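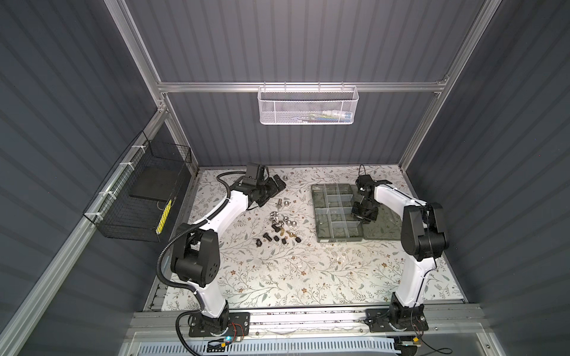 Amley Sleep Study: Frequently Asked Questions

Please read this page before you fill in the sign-up form. If your question isn't answered, contact details are at the bottom.

What is the study about?

We want to know how the body clock differs from one adult to the next, and how much of that difference shows up in ordinary sleep at home. Most of what is known about the body clock comes from people staying in sleep labs. We are following people in their own beds, with their own alarm clocks.

Who is running it?

The study is led by Marichka Hnatiuk and Ákos Boros at the Vusbridge sleep research group. Lev Hrynyshyn handles the samples and Volodymyr Yatsenko looks after the data. The sign-up office is in Amley.

How many people are taking part?

The first round had 500 people. The second round is open now and will bring the total to 1156.

Can I join?

You can join if you are 18 or older, live in or near Amley, and can keep to your normal routine for the length of the study. You can't join if you work night shifts, are pregnant, or have crossed more than two time zones in the past month. People who take melatonin can join if they have stopped for at least two weeks before starting. Talk to your doctor before stopping anything that was prescribed to you.

What will I have to do?

You wear a Zadel wristband day and night for six weeks. You fill in a short sleep diary each morning. On two evenings you also collect saliva samples at home, once near the start and once near the end.
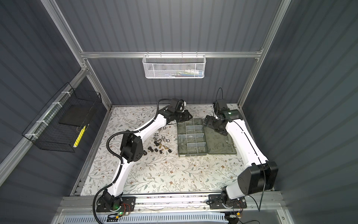
What is the saliva for?

In the evening the brain starts to release melatonin, and the level in saliva goes up along with it. The time when it begins to rise is one of the best markers of where a person's body clock is set. In some people it comes early in the evening. In others it comes close to midnight or later.

How do I collect a sample?

Sit in dim light for an hour before the first sample and stay in dim light until the last one. Chew on the swab, put it back in its tube, close the cap, and write the time on the label. Don't eat in the half hour before a sample. Water is fine up to ten minutes before. No coffee, tea, cola, chocolate or alcohol from lunchtime on.

What counts as dim light?

One small lamp across the room, with the ceiling light off. Phones, tablets and TVs should be off too, or covered with the orange film from the kit. A printed book is fine if you can read it.

I missed a sample. Is the evening ruined?

No. Take the next one on time and leave the missed label blank. Please don't guess a time or take two samples together. If you miss more than one, call us and we'll set up another evening.

Where should I keep the kit?
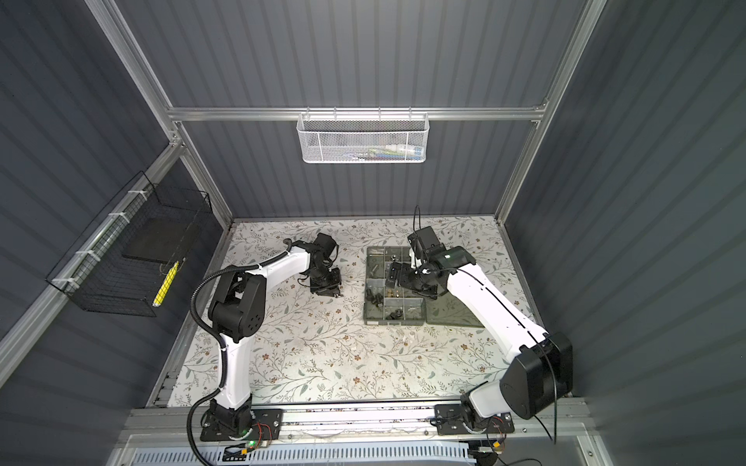
Used tubes go in the freezer, in the bag provided, until you bring them in. The unused tubes, swabs, labels and pen can stay at room temperature, out of the sun. Keep them in one place where you can see what's left. A hanging mesh basket like the white one here works well for small items, and it stays off the table. Keep everything away from children and pets.

Can I take the wristband off?

Take it off for swimming, saunas and contact sports. It can stay on in the shower. Write down in the diary when you took it off and when you put it back on. The battery needs charging once a week, and the best time is while you're sitting down and awake.

The wristband is bothering my skin. What should I do?

Move it to the other wrist and note the change in the diary. If there is still redness the next day, take it off and call us.
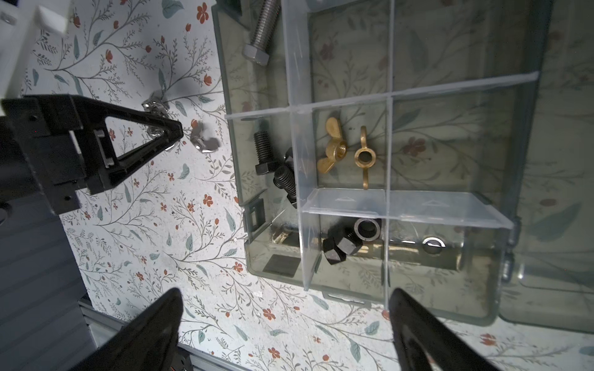 Wing nut and clear plastic organizer box.

Do I have to go to bed at a set time?

No. Sleep the way you usually do, including weekends and naps. Late nights are part of what we're measuring.

Will I get my results?

Yes. You'll get a short report with your average sleep times and your melatonin timing. It is not a medical test and can't be used to diagnose a sleep disorder. If you snore heavily, wake up gasping or fall asleep while driving, see a doctor now and don't wait for the report.

Who can see my data?

Your name is kept apart from your samples and wristband records. Only the study team can link the two. Saliva is tested for melatonin and nothing else. No DNA is taken from it, and leftover samples are destroyed when the study ends.

Can I quit partway through?

Yes, at any time, and you don't have to say why. Send back the wristband and tell us whether we may keep what you've already given us.

Where do I return everything?

Bring the kit to the front desk at the Hrytsenko building. Frozen samples are accepted every weekday except Friday. Use the cold pack for the trip, even if you live close by.

Who do I call?

Ask for Ihor Didenko at the sign-up office. On your sample evenings, use the phone number printed inside the kit lid. It is answered until 1 a.m.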